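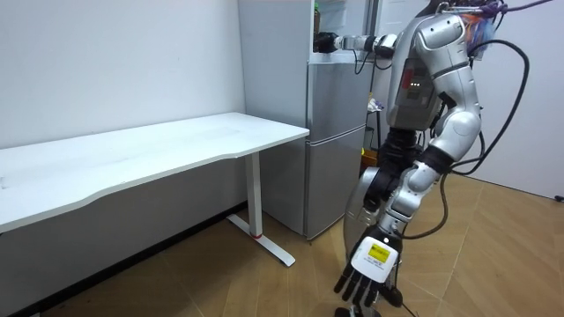
Progress report to the Filent program office
Cold storage efficiency in small workplaces, Zinness site
Reporting period ending in April

1. Status

Work packages 1 and 2 are complete. Work package 3 (door seal replacement) is in progress and runs behind the plan by 6 working days. Spending remains within the approved budget of $3000 for materials. No change to the scope is requested.

2. Metering

Plug-in energy meters were fitted to 46 refrigerators across the Zinness offices and workshops. Readings are logged at one-hour intervals and uploaded overnight. Two meters stopped reporting in the first week and were replaced from stock. Data from those units before replacement have been left out of the baseline.

The baseline shows a wide spread between units of similar volume. Age explains part of it. Units standing in direct sun or next to a radiator draw more power in the afternoon, and the compressor duty cycle stays high until early evening. Thermostat settings were also inconsistent. Several units were set well below the 37 °F target agreed in the project plan, and these were adjusted after the baseline closed.

3. Door seals

Replacement seals were ordered from Schmieder. The first delivery contained the wrong profile for the older two-door models and was returned, which accounts for the delay given in section 1. The corrected parts have arrived and passed a fit check on one unit. Seals on freezer compartments will be done first, with a full defrost before fitting. The paper strip test will be used before and after on all four sides of each door.

4. Data handling

Meter files are stored on the Nalteseo server. The import script rejected records with a missing time stamp, so gaps were shorter in the raw files than in the summary tables. The script has been corrected and the tables rebuilt. Monthly totals changed slightly; the ranking of units did not.

5. Next period

Complete seal replacement in the workshops, then the offices.
Repeat metering under the same logging interval.
Move units away from radiators where an outlet is available.
Submit the comparison tables with the next report.

6. Open point

The office is asked to confirm whether units scheduled for disposal should stay in the sample. They are included at present and are marked in the tables.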